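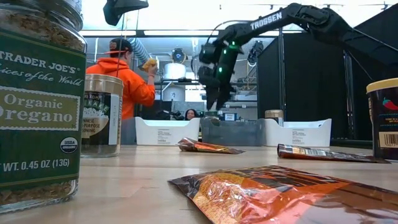

The Cakivstead pantry sorter is an amateur automation project for putting kitchen goods into storage bins with a robot arm. It was built in a shared workshop in Hundville by Edileuza Mendonça and Kátia Leite, who began the work in February 2018. The goods are of the kind that most households keep in a cupboard: a big jar of dried oregano, a jar of furikake seasoning, and shiny foil packets lying flat on the table. The destination is a row of three bins at the back, two white and one translucent dark gray. The arm has the name TROSSEN on its upper link and works over the bins from one side. The name of the project comes from the street where Mendonça lived at the time.

Background

Mendonça had worked for several years in the packing room of a tea shop in Toledo, and the first idea was a machine to fill boxes with tea. Leite, who joined the workshop to repair a sewing machine, proposed ordinary groceries as the subject. The two builders kept a common notebook, in which 132 pages are filled. It contains drawings of the table, lists of screws, and a long discussion about the height of the bins.

Table and bins

The table has a pale wooden top. It was chosen for its width, and the legs were shortened by 3 centimeters after the first week. Bins with high walls were tried in the beginning, but the wrist of the arm touched the rim when it went down to release a jar. The later bins are lower. Their places are marked in the notebook with the letters A to C, and the program knows them only by these letters.

Handling of packets
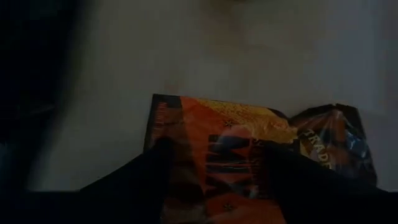 Soft packages were the more difficult part of the project. A jar keeps its form when it is held, while a bag changes its form with every touch, and the point where the fingers should close is not always the same. The builders therefore studied the approach from the view at the gripper, where the two black fingers stand large in front and the bag is seen between them. With the orange bag the twisted, translucent end extends past the main body, so the widest part of the outline is not a reliable guide to its center. Mendonça preferred to take hold at the printed middle. Leite wanted to use the end, and a passage in the notebook records that they did not agree on this for most of the spring.

Weak light was a second difficulty. In a dim view the dark fingers and the shadows near them become almost one shape, and the edge of a bag is hard to find. A desk lamp made by a small local shop, Jaton, was tested, but the foil gave strong reflections and the lamp was moved three times.

Program

The control program was written mostly by Leite in the evenings. The version dated 11 Aug 2018 has 1427 lines, including comments, which are partly in Portuguese. Each movement is divided into approach, closing, lifting and release, and every part can be repeated separately from the keyboard. The waiting time before release was set at about 40 hundredths of a second. A longer value was used for glass.

Documentation

The notebook is kept on a shelf in the workshop and may be read there. A shorter description was prepared for new members, with the drawings made again in ink. The list of screws in this copy contains an error on the second page, where two lengths are exchanged.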